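Search this site Search Go

Idero 30 Travel Backpack Review: One Bag, Three Weeks on the Road

I bought the Idero 30 in November for a long trip through Central Europe, mostly by train, with a few nights in each town. It cost me $171 at full price. My old bag, a Tumard duffel with one shoulder strap, had left me with a sore neck after every transfer, and I wanted something I could carry on both shoulders from a station to a room without stopping.

The 30 in the name is the capacity in liters. That sounds small for a trip of this length, and for the first few days it felt small. I packed four shirts, two pairs of pants, a sweater, a rain jacket, a week of socks and underwear, a wash bag and a pair of light shoes. With all of that inside there was still space for a paperback and some food for the train, but I had to sit on the bag once to get the zipper around the last corner.

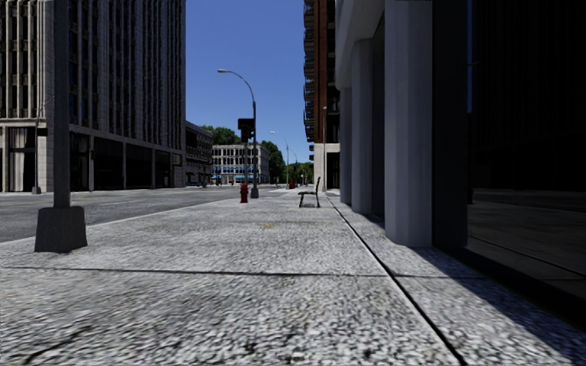 Somogyi
Staff Reviewer, Luggage and Travel Gear

The main compartment opens flat like a suitcase. I like this more than I thought I would. In a small room with one chair you can lay the bag on the bed, take out what you need and close it again without unpacking everything. There are two mesh pockets on the inside of the lid and a pair of compression straps over the main section. The straps are thin, and one of them had started to fray by the end of the second week. I trimmed it with nail scissors and it has held since then.

Walking with it is comfortable up to a point. The shoulder straps are wide and the chest strap slides up and down easily. The hip belt is just a strip of webbing and does very little. On a 20 minute walk I didn't notice the weight. On a longer one, uphill from the river to a guesthouse with the street number 821 (I had the wrong end of the street), I noticed it a lot. If you plan to walk for hours with your luggage, get a bag with a padded belt.

The back panel gets warm. It has foam ridges that are supposed to let air through, but my shirt was damp every time I took the bag off, even in cool weather.
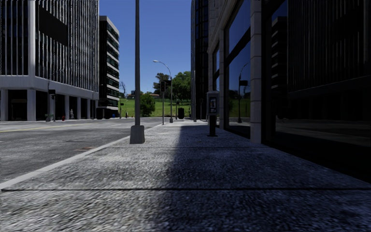
Rain was a bigger test. I got caught in a steady downpour between a bus stop and the old town, and the fabric kept most of it out. The zipper on the front pocket did not. My notebook had wet corners and a train ticket had to be dried on a radiator. No rain cover comes with the bag, and for this price I think one should. I bought a cheap one at a market on Monday morning and used it for the rest of the trip.

The laptop sleeve sits against your back and opens from the side. It's well padded and stops short of the bottom of the bag, so the computer doesn't hit the floor when you put the bag down. The water bottle pocket is tight. A slim bottle goes in fine when the bag is half full, but once it's packed you have to push.

I also tried the Trorlow packing cubes that the shop sells alongside it. They fit the main compartment well, two side by side. You can get the same result with any cubes you already own.
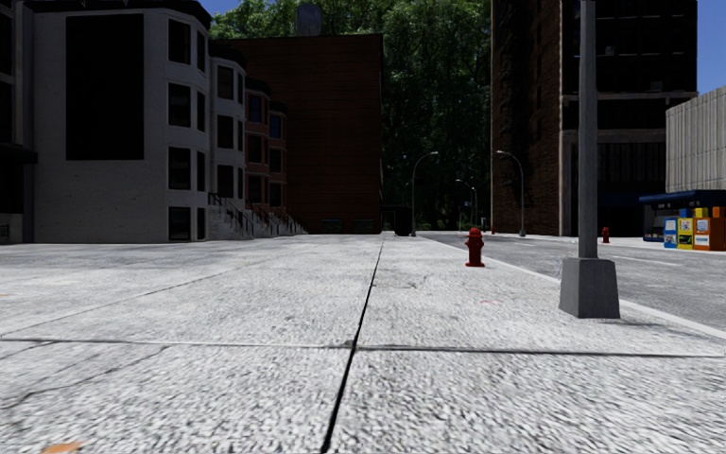
As for trains and planes, it went on every overhead rack I tried, including the narrow ones on the older regional cars. The side handle is in the right place for pulling it down again. At the airport it went into the sizer with a little pressure.

Good: opens flat, wide straps, solid laptop sleeve, fits overhead racks.
Bad: weak hip belt, leaky front zipper, no rain cover, thin inner straps.

I would buy it again on sale. At full price I'd look at a few others first.

Comments

trainsandtea
Same problem with the front zipper on mine. I only keep snacks in there now.

gary_m
Does the chest strap come off completely? It drives me nuts on my current bag.

Linden44
@gary_m yes, it slides off the rail at the top. Takes a bit of force the first time.

packedtoomuch
Four shirts for three weeks?? I'd need the bigger one. Useful review though, thanks.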